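FOR IMMEDIATE RELEASE
11/2/23

Skistgate Motors Adds the Birby to Its Used Lot, Along With Somewhere to Plug It In

Skistgate Motors has taken delivery of 23 used Birby electric hatchbacks, the largest single order the dealership has placed and, according to the bank, the most surprising. The cars went on sale this morning at both the main lot and the smaller one behind the tire shop.

The Birby is a five-door car with a tall roof, a short hood and the general outline of a toaster. It seats four adults, or five who get along. Every car comes with a battery health report, two keys and a charging cable, which previous owners have been known to keep. 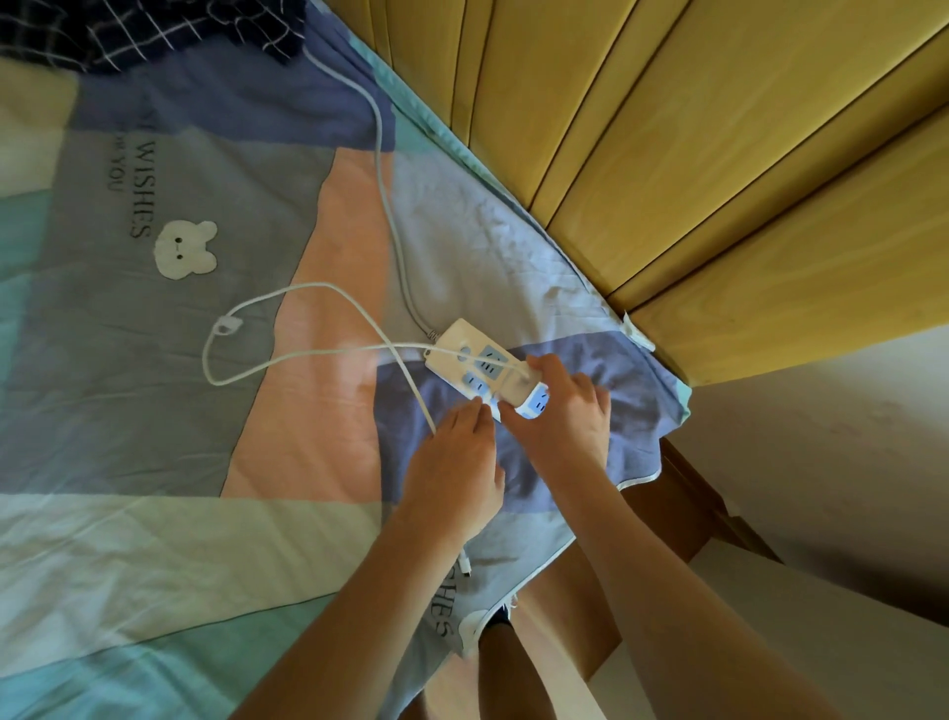

Buyers will also get 11 months of free charging at the dealership's new charging bays, run by Foment. The bays were due to open in October. They opened in October, on the last day of it, late in the afternoon.

Drivers who want more room can look at the Mfaume, a seven-seat wagon that Skistgate Motors has sold for years to large families and people with dogs. A small number remain in stock, most of them green. Trade-ins are welcome in any condition that can reach the lot under its own power.
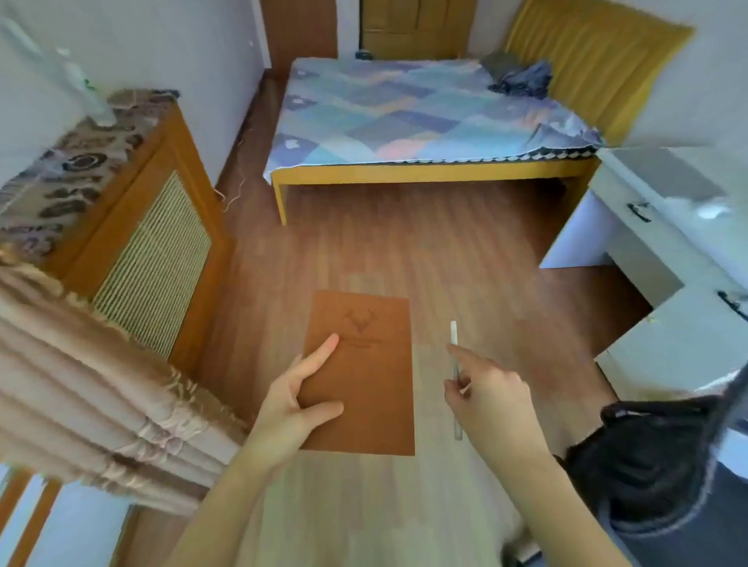
Test drives last roughly 50 minutes and include the hill, the roundabout and the speed bumps outside the school. Sales staff will ride along and have been asked to talk less.

Both lots are open six days a week. Coffee is free at the main lot and has been described by customers as hot.

Press contact: Sales Office, Skistgate Motors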